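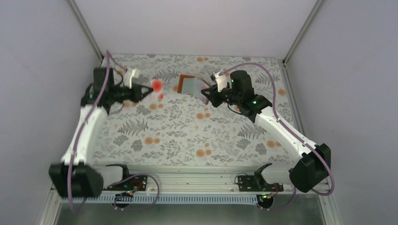

月曜、午後。グリッパ比較の続き。先週までの平行爪(標準品)をやめて、Pluseckの先の尖った斜め爪を左右とも履かせた。交換そのものは22分。カタログには「工具一本で」とあり、確かに一本で済んだが、その一本がうちの引き出しになかった。背景は例のシダ柄のテーブルクロスのまま続行。無地に戻せという意見はCarola Kuhlmannから毎週届いていて、毎週ありがたく受け取っている。柄物の上で青灰色のトレイの縁を拾えないカメラなら、客先の食卓ではもっと拾えない、というのがこちらの言い分。右腕はそのトレイ担当、左腕は赤い小物担当で、役割は午前と同じ。

条件メモ
・制御はKurekの旧版。新版は土曜の夜に勝手に再起動したので保留
・爪の開き上限はソフト側で制限
・手首カメラの露出は固定。自動にすると橙色の花のところで迷う
・紫のケーブルは手首の上で輪を大きめに取る。きつく束ねた版は、手首を回すたびに腕が遠慮がちになった

結果
標準爪 2,090回中、成功1,459回。落下よりも、縁の手前で空をつかむ失敗が多い。ログを見る限り本人は毎回つかんだつもりでいる。
斜め爪 まだ153回。数字を比べるには早いが、薄い縁への差し込みは明らかに楽。代わりに丸いものは苦手で、先端でつつくと逃げる。追いかける。また逃げる。見ていて飽きないが、報告書には書けない。

Jörg Brinkmannの提案は「左を標準、右を斜めにすれば全部解決」。較正ファイルが二種類になり、それを取り違えるのはたぶん私なので、返事は保留にした。Hiltsteadの案件では両腕同一が前提だったはず。要確認。

気になった点
右手首のオフセットが午前と午後でずれる。温度か、ネジか、私。ネジは締め直した。温度は記録を始めた。残り一つは対策未定。
Porwoodのゴム付き爪は一月に届く予定だったが、届いたのは説明書だけ。読み物としては悪くない。

次回
斜め爪の回数を標準に揃える。トレイの傾きを変えた条件を追加。引き出しに工具を一本買う(二本にするかも。必ず片方が旅に出る)。

トップ 実験ノート 機材 較正 過去の記録 検索
最終更新:月曜 18:40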